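Rutilio,你好!四月的进度我先写给你,Yatziri 说可以等账目全齐了再发,我想想还是早点发吧,反正账也差不多了,而且你上次邮件里问了好几件事,拖着不回我心里不踏实。

先说总的情况:“Rolemus 家乡味道盒”在 Cliltville 这边算是走上正轨了。Misstead 拨下来的第一笔 1000 元,到我写这封信的时候花了 800,剩下 200 留着买下一批盒子和标签纸。花得最多的一项是食品本身,其次是盒子,运费比我当初报给你的低了一截(Abdelaziz 食品行那边肯顺路捎货,省了我们两趟车钱)。

### 选品

这个月最花时间的就是选品。你还记得我们最初的单子吧,几乎全是饼干和方便面,试吃的时候 Anayeli 一看就摇头,说这种东西楼下便利店都有,收到的人哪里会觉得是“家乡味道”。后来我们改了思路,先去问大家想吃什么,问出来的答案五花八门!有想喝糊糊的,有想吃甜口的,有位阿姨跟我讲了半个钟头芝麻酱。所以现在的单子里多了不少带吸嘴的软袋,有日文包装的,也有老北京口味的,拧开盖子就能吃,对牙口不好的老人家特别友好。

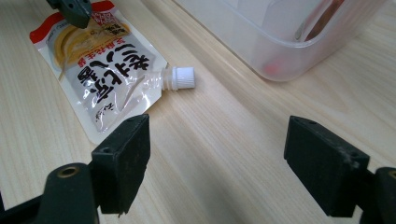
软袋也有软袋的麻烦。它立不住,堆在架子上会往下滑,包装又是亮面的,两袋叠在一起碰一下就跑。头一回我照着装饼干的办法一层一层往上码,码到第三层全塌了,Zyanya 在旁边笑了半天,然后过来帮我重新码。现在我们的规矩是软袋一律最先放、贴着盒壁放,盖子朝上,硬一点的小包再往空当里塞。

还有保质期。进口的和国内的写法不一样,有的年份在前,有的日期印在封口的折边上,不翻过来根本看不到。我做了一张小对照表贴在架子侧面,谁来分装都先看一眼。说起来这张表改了三版,第一版字太小,第二版我自己把月和日写反了,被 Yatziri 用红笔圈出来,哈哈。

外文包装还牵出另一件事:收到盒子的人不一定看得懂。过敏信息这块我们不敢马虎,芝麻、牛奶、花生这几样必须让人一眼看到。我的做法是每盒附一张中文小卡片,写清楚里面有什么、怎么吃、开封后要放哪里。卡片印了 200 张,费用已经算在上面那笔 800 里了。
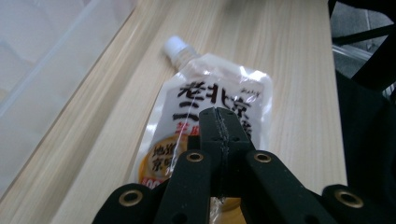
卡片的措辞是 Anayeli 把关的,她嫌我写得啰唆,一句“建议尽快食用完毕”硬是被她改成“开了就吃完”。我觉得她改得对,老人家看着也亲切。

### 分装

分装的台子我们换过一次。原来用的那张太高,站久了肩膀酸,现在这张浅木纹的小桌子矮一些,圆角,人挤来挤去也不会撞到腰。桌子不大,一次只摆一个盒子,手边放着要装的几包,装好一个撤走一个。刚开始大家都嫌慢,想一口气摊开好几个盒子一起装,试过一回就老实了,东西串了盒,谁也说不清哪袋该进哪个盒子,最后全倒出来重来。

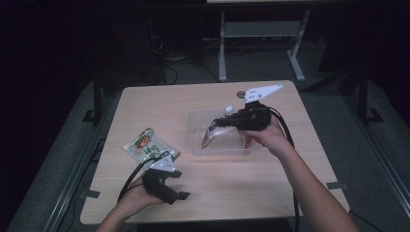
*袋装食品与透明盒子,浅木纹桌面上*

盒子选透明的这件事,当初我和 Zyanya 争过。她喜欢纸盒,好看,能画画,寄出去也有礼物的样子。我坚持要塑料的,一来可以收回来擦干净再用,二来不用掀盖就知道里面少了什么。最后两个人各退一步:盒子用透明的,外面套一圈她画的纸腰封。腰封的图样还没定,她画了一版胡同,一版海边,我都喜欢,下次一起寄给你挑。

装盒的顺序我们也试了好几种,目前最顺手的是先定两头,再填中间。高的软袋和大包零食如果都放平,盒子一下子就满了,还盖住下面的东西,竖着放就宽松得多。像这样,白色和浅棕色的高袋子靠在左边的盒壁上,盖子朝上,红黑包装的那包立在右头,剩下的就好安排了。那种印着深绿色大字的银白色袋子比较鼓,我一般留到后面再放,硬塞会把旁边的挤歪。Anayeli 的放法跟我正好相反,她先放鼓的,说这样心里有底,我俩谁也没说服谁,所以说明书里这一步暂时写的是“看情况”。(我知道你不爱看到这三个字,下个月一定写清楚!)
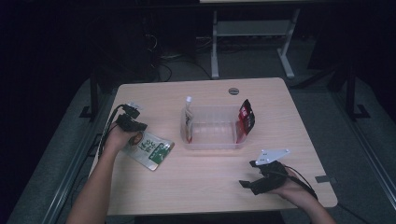

合盖之前的检查,眼下还是靠人一包一包对着清单看。单子我重新排过,按装盒的位置写,左边壁、右头、中间,手里对着盒子念下来就行,比原来按品名排的快多了。竖着装还有个好处,高袋子的盖子在左边冒出来,红黑那包在右头也很显眼,站在桌边扫一眼就知道这两样放没放。小包的还是得伸手翻,容易漏,上回就漏了一包,好在 Yatziri 贴腰封样张的时候觉得轻,又打开补上了。

### 还没解决的

第一是存放。架子已经满了,多出来的货暂时搁在墙边的箱子里,天一热我就担心那些甜口的。Abdelaziz 食品行答应腾一格阴凉的货架给我们,具体从什么时候开始还在谈。

第二是回收盒子。送出去容易收回来难,有人拿去装纽扣,有人拿去种蒜苗(长得还挺好)。我不太好意思上门要,打算下一批在卡片背面加一行字,写明盒子可以还到哪里,还回来的下次优先选口味。你要是觉得这样不妥就告诉我。

第三是口味反馈。回来的意见零零散散,有写在卡片上的,有打电话来的,有在楼道里碰见我直接说的,我都记在一个本子上,字迹潦草得很。Zyanya 愿意帮我誊成表格,誊好了附在下一份报告后面。先跟你透个底:甜的比咸的受欢迎,芝麻的最受欢迎,有一种酸的大家都不太肯碰,我准备下批就不进了。

### 下一步

剩下的 200 元我想这样用:先补盒子,再买标签纸,食品暂时不添,把手上的装完再说。第二笔款如果能在月底前批下来,我就可以跟 Abdelaziz 那边把下一批一次订齐,他们按整箱算会便宜些。收据我让 Yatziri 扫描了,单独发你一封,有两张热敏纸的已经发淡,看不清的地方她用铅笔在旁边注了金额。

你要是哪天路过 Cliltville,下午三点以后过来最好,那会儿我们一般都在分装,可以坐下来尝尝那款酸的,给我一个准话,到底要不要留。

Jaqueline Camacho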